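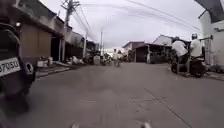
Surveying a street without lane markings

1. Set a baseline along the curb. Take offsets square to it every 2 m and book the sidewalk edge, doorways and poles.
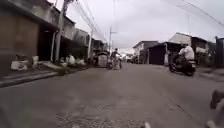

2. Log cracks and seams separately from surface changes – a gravelly patch gets its own outline and code.

3. Record items stored on the sidewalk as temporary. Measure the clear width left beside them.
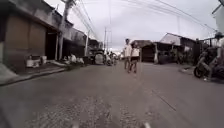 Tall concrete pole with sacks at its foot, left side of street.

4. Note overhead wires per pole.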